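2018-08-30

Well, the chair is staying. I've gone back and forth on it since March and I'm done dithering. Arnar Bergmann came round for tea, sat in it for an hour and a half, ate most of the ginger cake and told me I'd be daft to sell it, so that's settled (he'd have taken it off my hands, the cheeky thing, if I'd let him!).

I did look up what they go for. There's one in the Pennington sale catalogue at 600, not nearly as nice a brown, and another with a torn seat for about half that. Mine cost me 54 and a lift home in the back of a van, so I was feeling very smug until I remembered what I've spent on cushions.

Cushions! I've had four different ones on it this summer. The mustard one from Tistau was too big and shoved you right out of the seat, and the stripy pair went to my sister. Then this afternoon I had another go with the little pink one and the grey one, and I think I've cracked it.

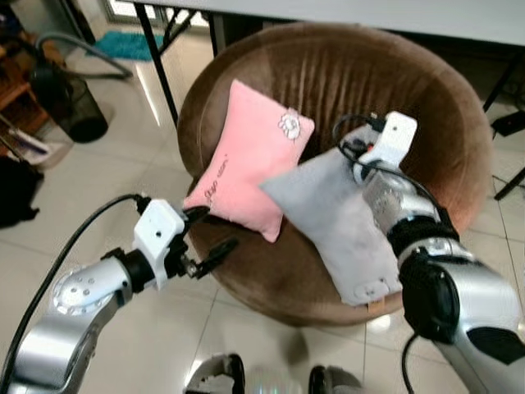

*Pink on the left, grey leaning over it. I do love those pleats.*

I wasn't sure about pink with brown, I'll admit. It sounded like a pudding. But the white flower up in the corner lifts it, and the grey calms everything down a bit. I had them both bolt upright to start with, like two people waiting for a bus, and it's much friendlier with the grey one at a slant. Must snip that tan tag off, it's been annoying me all evening.

The velvety stuff shows every single mark, mind. You brush it one way and it's lovely, then somebody sits down and it's all handprints. I've given up and just go over it with the soft brush before visitors.

Next job is a lamp, as I can't read a word over there after eight o'clock. Felum had a brass one I liked but the shade was hideous. I'll ring them tomorrow and ask if they sell the base on its own.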